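November 25, 2021
By Ghazal Abbasi

I called Hassanpour on a bad line from Clikmont, where the wind was knocking out the phones again. He has spent 11 years measuring snow there, and I wanted to know why he gets so grumpy when reporters ask him whether one warm winter proves anything.

"It's the wrong question!" he told me, laughing. "Ask me what the odds were. Then we can talk."

So I asked (I'm obedient that way), and off he went - snowpack, river gauges, the old Jesar station records that he and a colleague typed in by hand, all 1,000 pages of them. I barely got a word in.
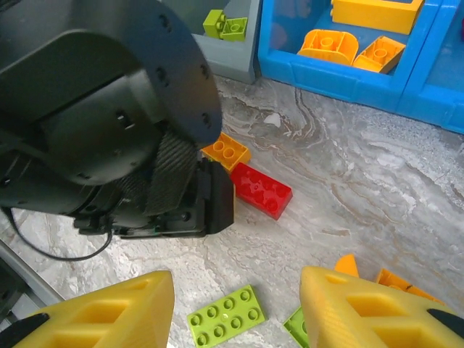 Snow and the headlines

He worries most about the rush to pin a name on every storm. "A melt in January gets blamed on climate change by lunchtime," he said. "Maybe it belongs there. Give me 2 weeks with the numbers first."

I pushed him a bit on that, because two weeks is forever in my job. He didn't budge. The trend is clear enough to him - the snow at Plestton now melts out 5 days sooner than when he started - and he'd love to see more stories about that slow slide. 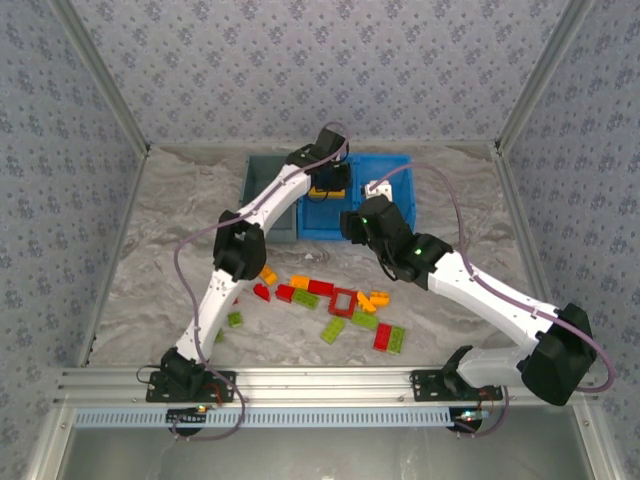

Two robot arms and a pair of storage bins.

"Call me in spring," he said before the line dropped. "I'll have the new gauge readings by then."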